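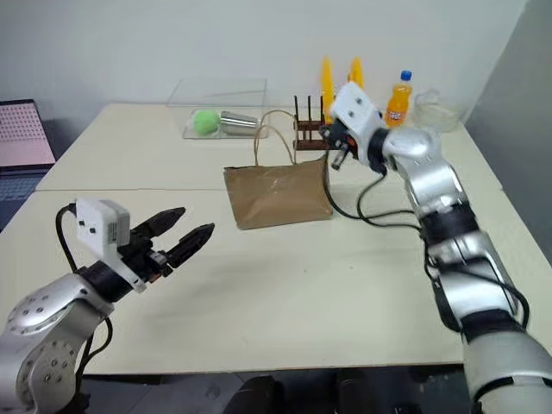
Paper bags have been the standard carry-out at the Clakcombe swap room since March, when we stopped handing out plastic ones. They come from Postma in bundles of 100, in one size, with twisted paper handles. One is standing on the white table in the photo, with the dark brown slatted rack behind it and the clear box off to the left. The crumpling along the top edge is typical of these bags and doesn't affect how much they hold. A bag with a torn handle goes in the recycling, but a creased one stays in use.

This gallery belongs to the packing pages for the Clakcombe room. The Lirkeck room has its own pages, and the two do a few things differently. Lirkeck still packs in boxes and has a counter in place of a table. If you help at both, check which page you are reading.

**The table**

The top is white and made of two panels, with the seam running left to right. We use the seam as a line when we sort: items waiting to be checked go on the side nearest the wall, and the bag being filled goes on the near side when there is space for it. It is only a habit, and on a busy evening the line gets ignored. The table gets wiped down at the end of each session with plain soap and water. Please don't use the spray cleaner from the kitchen on it. It leaves streaks that show up badly on white.

**The clear box**

Small things go in here so they don't roll off. In the picture it has a bright green tennis ball and a silver metal cup lying on its side. The clear box is for items that have no set of their own: single cups, balls, odd lids, cookie cutters, key rings. People who come in looking for a single cup usually check it first, and the clear sides save them from digging through it.

We had a blue bin for this before. Things sat at the bottom of it for months, and when we finally emptied it there were 20 teaspoons and a full set of measuring cups that somebody had been asking for. The blue bin now holds rags.

**The rack**

Dark brown wooden slats, with three pegs sticking up. It came in as a donation with no box and no label, so I can't say for certain what it was sold as. We list it under cup and dish racks. It has been taken home once and brought back once (the person had measured the wrong shelf). If you want it, bring your measurements. It will fit in one of the paper bags only if you don't mind it poking out of the top.

**Yellow pieces and the soda**

The two yellow plastic pieces behind the rack are listed as loose parts. If you know what they belong to, leave a note in the book by the door – several guesses are in there already. The orange soda with the blue cap is a food item and follows the food rules: sealed only, within date, and kept away from anything with cleaning products in it. Drinks go into a bag first, upright, with soft things packed around them.

**How we pack a bag**

- Open the bag fully and stand it up before putting anything in.
- Heavy or flat items on the bottom.
- Cups and glasses wrapped in newspaper, open end down.
- Balls and other light things last.
- Nothing sharp, even wrapped. Knives go in a box from the shelf.
- Lift by the handles once before handing it over. If it feels too heavy, split it into two bags.

The limit is 9 items per visit, and a set counts as one item. A ball and a cup are two. Bags don't count toward the limit, and you are welcome to bring them back for another round.

**Numbers**

We gave out 957 bags between March and the last stock check. That is more than I expected when we placed the first order, and it means the next one has to go in earlier. Malari also sells a bag with flat handles, and we tried a bundle. The flat handles were fine for clothes but peeled away from the paper with anything like jars or drinks, so we went back to Postma. The leftover Malari bags are under the sink and can be used for books of stamps, patterns, gloves and other light things.

Returned bags go on the hook behind the door, folded flat. Please check inside for receipts and loose change first.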